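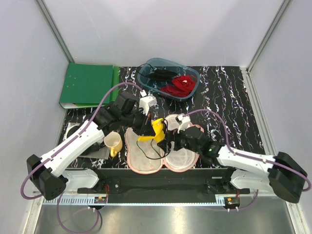 Ticket 996: Surface covering and tableware, Skendine site
Opened: Dec 3, 2022
Category: Furnishings and small items
Priority: 2
Status: Closed

Summary
The site reports a dull film on the black tabletop with the white and pink marbled streaks. The film returns within a day of cleaning. The site also asks whether the pale pink tray and the white dish with the pink rim may be washed by machine.

Details supplied by the site
The table is wiped each evening with Raduvon surface cleaner, undiluted. The yellow mug, the trays and the small plate are returned to the table directly afterwards. Cloths and socks are kept in the blue plastic tub and are laundered separately.

First response
The site was asked to stop using the cleaner undiluted and to wipe one half of the table with warm water only for 5 days. The other half was to be cleaned as before.

Site reply
The half wiped with water remained clear. The film continued on the other half and was heaviest near the clear acrylic sheet.

Resolution
The film is cleaner residue. Raduvon is to be diluted according to the label, and the surface rinsed and dried before any item is put back. The acrylic sheet must be lifted and wiped on both sides.

The tray and the dish are to be washed by hand. Stock record 321 lists both under the Cormier order received in July, with no approval for machine washing.

Further action
Avham Facilities will amend the cleaning sheet for the site. If the film returns, please reply to this ticket and do not open a new one.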